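# Grabbing cloth with a hand-held gripper: how much of the approach do you keep?

I'm recording demonstrations of cloth handling on a bed, with a hand-held gripper. No arm involved at this stage. I hold the gripper, do the task, and the recording is used for training later. The task is to pick up a blue cloth by one end, pull it across the sheet, let go, and bring it back. It's one of 8 tasks on our list and the only one giving me trouble.

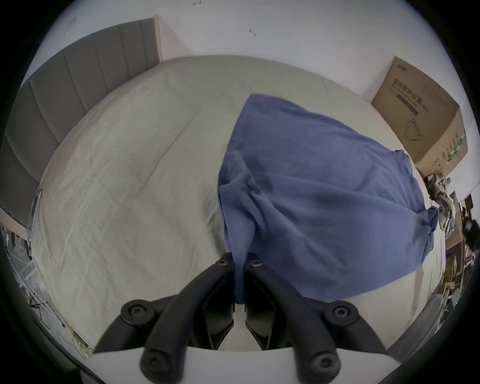
**Posted by Yesenia Esquivel** | Wikville | Cloth and soft objects

The grabbing itself is fine when I do it slowly. My trouble is everything before and after. I have 40 recordings so far, and when I replay them the gripper is often moving fast over the bed with the fingers open, and then there's a short slow part where I close on the cloth. In a few of them the fingers smear so badly that I can't tell where the tips are.

Two things I'd like to know:

1. Should I trim the fast parts, or does the policy need to see the approach?
2. The cloth never starts in the same shape. Should I lay it out flat each time, or leave it crumpled?

I'm using Stiltero to label the start and end of each grab, if that matters. The training is done by someone else and I won't hear back from them until April, so I'd like to get this right now.

---

**Rutilio Trujillo**

Keep the approach. If you trim it, every recording starts with the tips already at the cloth, and the policy never learns how to get there. I did that on a towel task and had to record the whole set again.

The fix is to slow down. Most people move at normal hand speed between grabs because that part feels like dead time. Count to two on the way down and pause for a moment before you close. Do the same after you let go. Open the fingers, wait, then lift. If you lift while they're still opening, the cloth can come up with them.

More light helps too. With a brighter room the camera can use a shorter exposure and you get less blur at the same speed. It won't save you if you're swinging the thing around.

A replay of a fast pass tends to look like this:
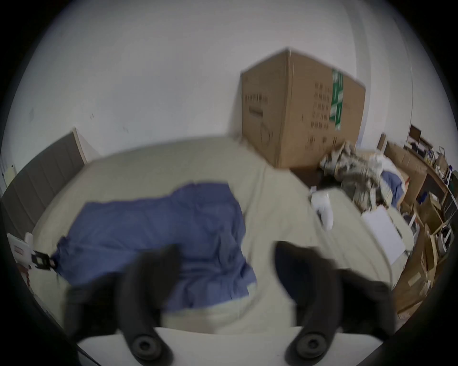 *Open fingers over the bed, left one blurred by motion.*

One like that in a recording is nothing to worry about. I throw a recording out when the blur covers the moment of closing or opening, and I keep it if the blur is only in the travel. Check the tracking as well as the picture, though. If the position jumps during the fast part, the recording is bad even if it looks all right.

On your second point, leave it crumpled, but change how it's crumpled. Pick it up, drop it, and start from there. I'd lay it flat for a small share of them – maybe one in five – so the flat case is covered. Try to grab a corner or a raised fold. Grabbing the middle of a flat area teaches the policy to press down into the mattress, and the tips will just slide over the sheet.

Also, don't tidy the bed between recordings. Other fabric lying on it is good to have in view, as long as you always grab the right piece. If there's a second piece close to the same color, move it now and then so its position doesn't turn into a clue.

---

**Clavbridge**

Agree with slowing down. Forty is not very many for cloth. Our last set was 1,142 and corners were still hit and miss. We used the Tichý grip pads, no idea if they fit yours.

---

**Yesenia Esquivel**

Thanks both. I went through my 40 again using the rule about closing and opening. Nearly all of the bad ones are on the release, where I lift too early, so that's the part I'll work on. I'll keep the approaches in.

I had been smoothing the cloth out before every start and will stop doing that. Still not sure about the pulling part. When the cloth bunches up halfway, do I let go and grab again in the same recording, or end it there?

---

**Rutilio Trujillo**

Let go and grab again in the same recording, as long as you do it on purpose and at the same slow speed. The policy will need to know how to recover. Label it as a second grab in Stiltero so it doesn't get merged with the first.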